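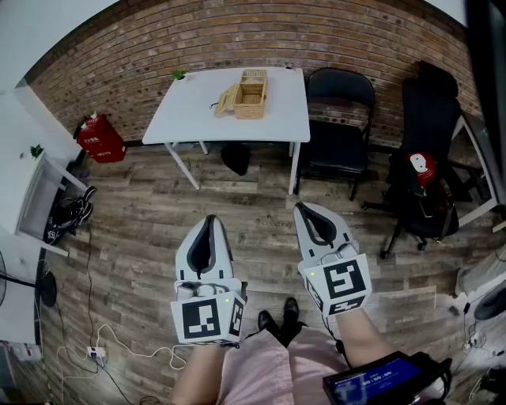

Do we really need another supplement?

By Siebe Jacobs

I have been asked by four different people at the barn this month whether I'm putting my mare on the new joint powder from Adine, and I've given all four the same answer, which was a shrug. So I'm writing it down for the newsletter, and then I can go back to picking out feet in peace.

For anyone who has missed the flyers in the tack room, the powder comes in a tub, you give two scoops a day, and the horse is supposed to move more freely inside a month. The flyer has a chart on it. The chart has a line that goes up. I looked for a long time and could not find what the line was measuring, though the left side says "comfort score" and the bottom says "weeks." Who gave the score? If it was the owners, and the owners had paid for the tub, I'd like to know that before I get excited.

Let me say where I'm coming from. Adine, my mare, came with that name long before the powder did, and yes, I have heard the joke. She is 20, she has a stiff left hock, and she starts every ride like a rusty gate. After ten minutes of walking she is fine. In the past few years I have fed her two other joint products, a magnetic boot (I know) and an oil that smelled like a fishing dock and stained every bucket I own. Did any of them help? I thought the first one did. I told everyone it did. Then I looked in my riding diary and saw that I'd started it in April, just when she went back out on grass all day and stopped standing around in a stall.

That's my whole problem with this stuff. We never change one thing. We buy the tub the same week we call the farrier, or when the ground dries out, or when we've finally got the time to ride regularly again, and the tub gets the credit. I've watched a woman at Murkton tell a whole row of people that a calming paste had changed her gelding's life. She had also moved him away from the horse that was biting him over the fence.

Then there's the price. At my feed store the tub is $69 and lasts a month if you stick to the scoops, and longer if you're like me and forget Sundays. I spent $400 on hock x-rays last year and I'd spend it again, because at the end of it the vet could point to something. She told me what she'd expect to see get worse, and she told me to keep the mare moving and keep the weight off her. That last part stung a little. Adine is not a slim horse.

I did ask the vet about powders while she was there. She said some owners feel they see a change, that she wouldn't expect harm from most of them, and that if I had a fixed amount to spend each month she'd put it toward shoeing and turnout first. You could hear she had given that speech before. I wrote it on the back of the invoice so I wouldn't be able to remember it differently later on.

The people at Fledon, where I board, have been good about all this, mostly. The feed room there has a shelf that is close to coming off the wall from the weight of everybody's tubs. My one request to other boarders is to please write the scoop size on the lid. "One scoop" means nothing when there are several sizes of scoop lying in the bin, and whoever is on the morning feed ends up guessing. If you are going to believe in a product, at least feed the amount you believe in.

Now, I'm not telling anybody to throw theirs out. If your horse is on something your vet suggested, listen to the vet and not to a man who once bought a magnetic boot. And I could be wrong about the powder. It may be very good. I'd just like to see it tried in the dullest way possible, so this is what I'm going to do with my own horse, starting in March.

For a month nothing changes. Same shoes, same field, same hay, same hacks up the Wouters track and back. At the start of each ride I'll trot her on the straight bit by the gate and write down how many strides she takes before she feels level to me. Then a month with the powder, then a month without it. Somebody else will make up the feeds in the middle and at the end, and won't tell me which month is which. It isn't science — one horse, one rider who already has opinions — but it's more than the chart with the line on it.

The weather will probably spoil it. A wet spring and a dry May would do more for that hock than anything in a tub, and I don't know how to get around that except by doing it again next year, when she'll be a year older and stiffer anyway. Suggestions are welcome. Suggestions that come with a discount code are less welcome.

If anyone wants to do the same with their own horse, come and find me before evening feed and I'll give you a copy of the sheet I've drawn up. It has a column for the footing and a column for the temperature, and a big blank space for excuses. Please fill in the bad days too. I'll print whatever we get in the summer issue, including if it makes me look silly.

One more thing: whoever borrowed my hoof pick with the blue brush, I'd like it back.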